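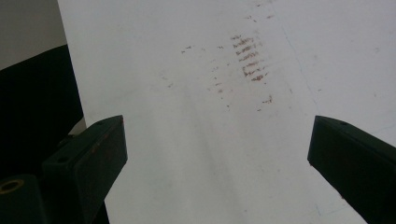 1. Attendance and scope

Date: Sat 14 August
Minutes by Flynn Henare, evaluation group, Trakstead

Present: Rüdiger Eichhorn (chair), Flynn Henare (minutes), two members of the bench team. Supplier: Cadport, by phone for items 3 and 4 only.

Purpose: second review of the Hindora hand-held gripper kit, offered by Cadport on a 60-day evaluation. Decision required on whether to extend, buy or return.

2. Matters arising

2.1 The wrist strap missing from the first delivery has been received. Closed.

2.2 The printed manual still refers to the older finger set. Cadport to send the revised pages. Carried over from the last meeting.

3. Bench results

3.1 FH reported 1022 recorded grasps to date, of which 52 were rejected at playback. Most of the rejects came from dropped timestamps and were confined to the first firmware. The bench team has asked that these be kept in a separate folder and left out of the totals sent to Cadport.

3.2 Flat work. The squared finger blocks are stiff enough for boxed goods but do poorly on sheet material lying flat on the table. The tip is too thick to get under an edge. RE asked whether a thinner tip could be fitted on the same screws. Cadport said a tapered tip is in their catalog and will quote.

3.3 Curved work. Smooth plastic with a taper is the harder case. The part tends to ride up between the fingers as they close, and the operator corrects by turning the wrist, which then shows in the recording as a motion that a robot arm would have to copy.

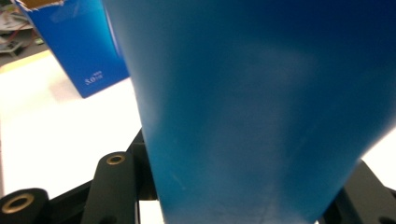

The bench team would like a softer pad tried before any more tapered parts are logged. Cadport has two grades of pad. Agreed to test the softer one first, on the same parts and with the same operator, so that the results can be compared.

3.4 Camera view. At close range a large part fills most of the picture and little of the table is left for tracking. FH considers this a limit of the mount position - moving the camera back would help, at the cost of a longer and heavier tool. No action until Cadport confirms whether the longer mount is supported by the current calibration file.

3.5 Operator fatigue. Sessions are now capped at 60 minutes. No complaints since the cap was brought in.

4. Commercial

4.1 Quoted price for the full kit with one spare finger set is 3293, excluding freight. Unchanged since January.

4.2 RE noted that the Faulkner kit is cheaper but ships without playback software. The group did not wish to reopen that comparison.

4.3 Support terms. Cadport offers replacement of the finger blocks only. RE asked for the hinge and the trigger to be covered as well. Cadport to reply in writing.

5. Decision

Purchase deferred. Evaluation to continue to the end of the agreed term. RE will not sign an order before the pad test is complete and the support terms are in hand.

6. Actions

6.1 Cadport: revised manual pages, quote for tapered tip, written support terms, answer on longer mount.
6.2 FH: pad test, repeat of tapered parts, updated reject list.
6.3 RE: confirm freight cost with purchasing.

7. Any other business

The bench team asked for a second charging dock. RE agreed, subject to the order going ahead.

Next meeting to be called by RE once 6.2 is complete.

Trakstead Evaluation Group | Contact: Flynn Henare | © Trakstead, all rights reserved | Back to top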